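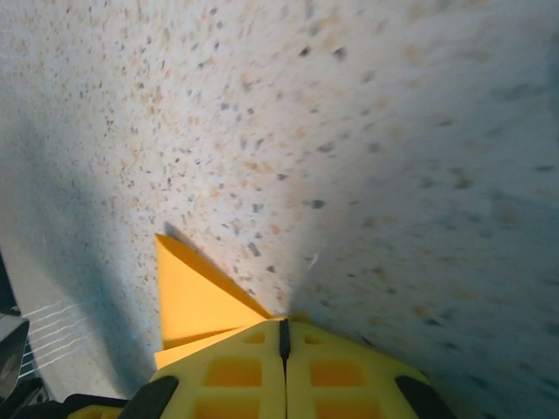

Hovach Robotics today published the results of a two-year study into how a robot arm can judge its distance from a work surface using only the small camera at its wrist. The method, named Geerts, was developed at the company's laboratory in Herncombe and needs no depth sensor and no markers on the counter. It relies on the surface itself. On a pale counter scattered with dark gray, tan and orange flecks, the specks nearest the camera look larger and more blurred, and those farther off look finer and sharper. Geerts reads that change across a single view and works out the height and tilt of the gripper from it.

Close work over a counter is a common source of failed grasps. Depth sensors often lose accuracy at short range, and a patterned surface can confuse software that expects a plain background. Uneven light adds to the problem. In many kitchens and workshops one part of the counter is bright and the part next to it is in shadow, and a system tuned for one will misjudge the other.

"We had been treating the speckle as noise and filtering it out," said Ottmar Janssen, who led the study. "When we stopped filtering it, the height estimates improved. Most of the work after that was on shadows."

The team ran 500 trials on a single arm with a two-finger gripper. In each trial the arm had to bring the gripper down toward the counter and stop at a set height. Using Geerts, the arm stopped within 2 millimeters of the target in all but 15 trials. Most of the misses happened where the edge of a shadow crossed the part of the surface directly under the fingers.

The trials were split between an empty gripper and a gripper holding a light object. Held objects are harder, as they hide part of the surface and can be mistaken for part of it. Geerts handles this by masking the fingers and whatever is between them before it looks at the flecks. The mask is updated 5 times per second.

The method has limits. It does not work on plain surfaces, and it performs poorly on glossy ones with strong reflections. It also has to be calibrated once for each new counter pattern. Hovach has not yet tested it on surfaces that are wet or heavily scratched.

"It is a narrow result, and we would like people to read it that way," Janssen said. "If you have a speckled counter and a wrist camera, it will help. If you have a white table, use something else."

A second round of trials will begin in February at the company's test kitchen in Vullbridge, with several counter patterns and a different arm. The written report, the calibration procedure and the full list of failed trials are available from Hovach on request.

Hovach Robotics develops control software for robot arms used in food preparation and light assembly. The company is based in Herncombe.

Herncombe, 7 December 2020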